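Jovuro hand-held gripper: a long weekend of teaching by hand
By Fouad Badawi
January 29, 2026
997 shares | 5 comments

I have wanted one of these since October, when a friend at Vedunau let me try hers for an afternoon and I went home talking about nothing else. You hold the Jovuro like a big pair of tongs, do the chore yourself, and the camera on it records what your hand did so a robot arm can learn the job later. No arm needed in the house, which my family appreciated!

Setup was easy enough, though I did read the booklet twice (the pages on syncing are in an odd order). The trigger is light, the grip is kind to small hands, and after four sessions of tidying my wrist was tired but not sore. I had used the Cindetti remote-control kit before this, and steering an arm with two joysticks never felt half as natural to me.

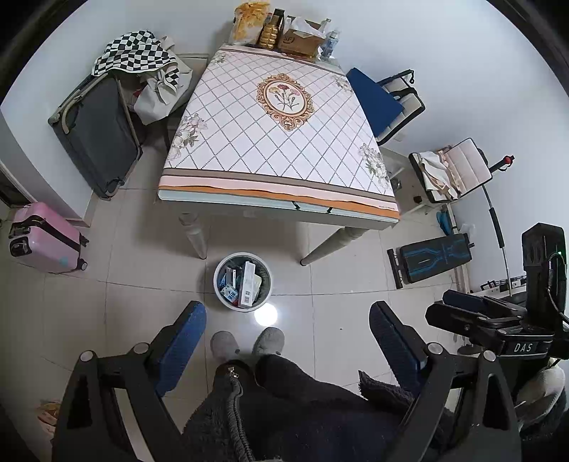 The gripper's view from the office chair, with the trash bin and dining table ahead.

The wide view is the part I like best. It takes in so much of the room that I stopped fussing over where to point it. My complaints are small ones: the strap is stiff, and uploads crawl in the evening. I'd also love a softer click on the trigger, as my mother naps next door.

I'm keeping mine, and I've already promised to lend it to my cousin in Talavera for her kitchen recordings.

1,126 views | Share this review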